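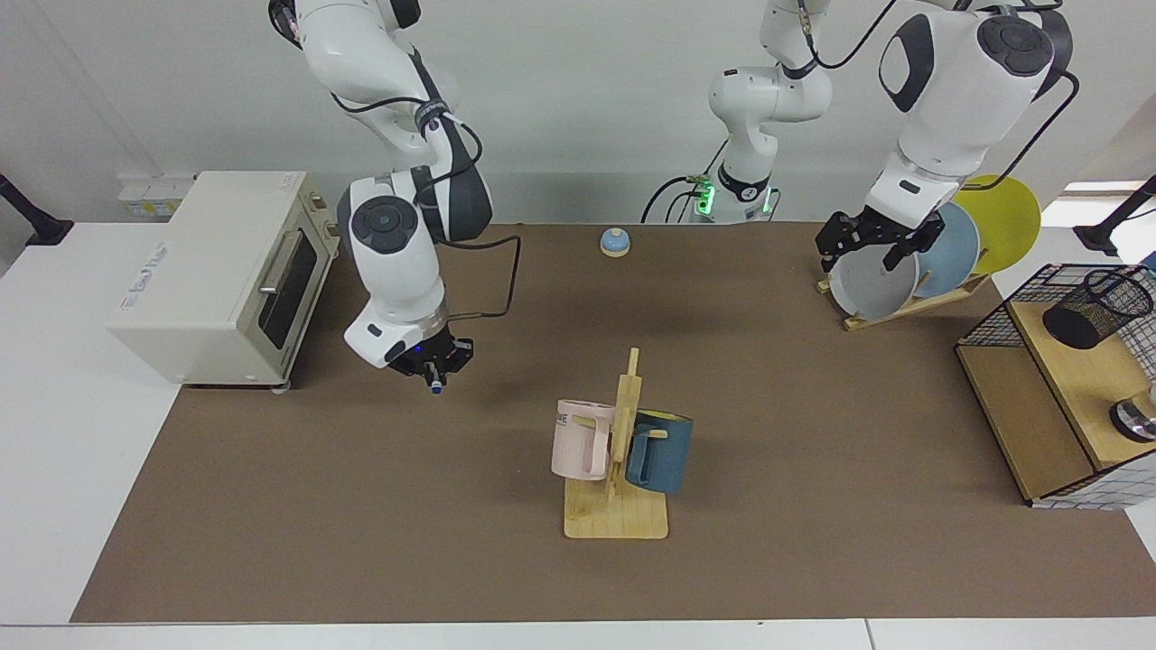 Writers wanted: come cover loud music with me at Drudico

Hi, I'm Siwan Gronow, and I run Drudico, a music site for people who still read liner notes. We cover rock and metal from bands that mostly sing in something other than English, and right now there are way more records on my desk than I can get through. I'm looking for 4 new reviewers to start in September!

What you'd be doing: one album or EP review every two weeks, plus a live report now and then if there's a venue near you. Reviews run 200 words for a single and up to 1000 for a full album. You pick from a shared list, so if you only want doom (or only want shiny synth stuff, I don't judge) that's fine with me. First up are the new Fokia album, a reissue of the early Sudix demos and a Rothe tour that I'd really love to have somebody at.

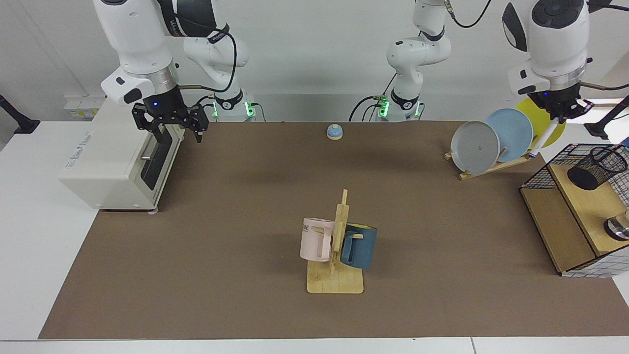 You don't need a degree or a pile of clips. I'd much sooner read someone who can tell me why the second half of a record drags than someone who knows every pedal on the floor. A second language is a big plus - lyrics get skipped in so many reviews and it drives me nuts. You do need to hit deadlines, and you need to be okay with me editing you. I cut a lot!

Pay is $90 per album review and half that for singles, sent at the end of the month. Live reports pay the same as albums, and I'll sort out the guest list spot.

To apply, send me one review you've written of any record, old or new, published or not, along with a few lines about what you listen to. Please paste it into the message on our contact page - I don't open attachments. I read everything myself, so give me a couple of weeks to get back to you.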